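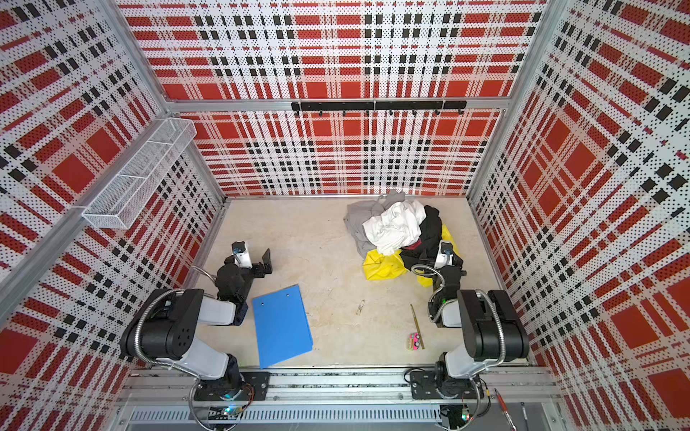 Wire basket and hook bar on perforated wall panels.

Old phone as a workshop phone. Quick notes, did three of these in March so its all fresh.

Back up first. Photos, contacts, the lot. Then sign out of every account BEFORE you wipe. Skip that and the phone may ask for the old owner's password after reset and you're stuck. Happened to me with Cathal's one, took two evenings to get the login out of him.

Factory reset from the settings menu. Charger in, battery over half.

After reset don't restore the old backup. Set up as new. Otherwise all the junk comes right back.

Remove what you can, disable what you can't. Games, store apps, news feed thing. Mine went from crawling to fine. I keep: calculator, flashlight, timer, notes, music, a PDF reader for manuals. Thats it.

No SIM needed. Wi-Fi only. If the shop is far from the router, save manuals to the phone while you're in the kitchen.

Storage full? Look in Downloads and in the messaging app folder. Found 466 videos in there on Kylie's old one. Also the trash folder in the gallery, deleting a picture doesn't free the space till thats emptied too.

Battery. If the back is bulging or the screen is lifting, stop, don't charge it, take it to a battery drop-off. Not the trash. If its just weak, leave screen brightness low and turn off location and Bluetooth.

Don't leave it on the charger all week. Plug it in when it hits 20 percent, unplug when you lock up.

Dust: old sock over it when sanding. Charging port gets packed with lint, phone off, wooden toothpick, go gentle. No metal pins.

Greasy fingers, set screen timeout to 10 minutes so you aren't unlocking it constantly. Put it back after or the battery suffers.

No more updates on a phone this old, so no banking, no email on it. Seperate account with nothing in it is best.

Next up, same thing for tablets, when I get Marianna's to turn on.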